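Prenaveo Grasp Planner, two months in

Prenaveo sells its planner on the claim that you can skip the tuning. Load the arm model, point it at a bin, go. I didn't believe that in June and I don't now, though parts of it are better than I expected.

Setup

The installer pulled 2300 MB and then wanted a license server. Collision checking for the arm was fine out of the box. Cable bundles are not modeled at all. You draw your own keep-out volume, and the manual gives that one paragraph.

Planning

We ran 1000 pick attempts on mixed items and got 68 percent with default settings. The brochure says "production ready." Our old Gondero scripts did roughly as well, and those are free. Raising the approach clearance helped, but it's buried 2 menus deep under a name that tells you nothing.

Perception

Mixed bins are where I'd push any sales rep hardest. Ask for a cup on its side, something clear, and a bare metal floor, all in one run. Segmentation kept merging our clear plastic with the metal under it. 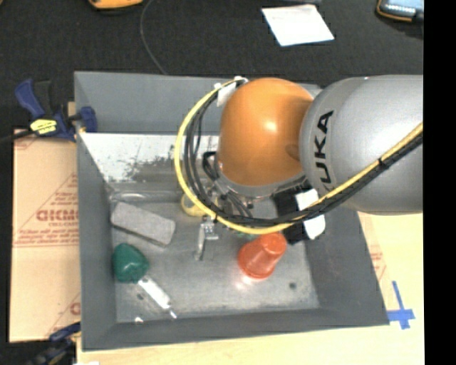 Verdict

Good collision checker, average planner, weak on clear parts. Get the trial and use your own items. I wouldn't pay for the full seat yet.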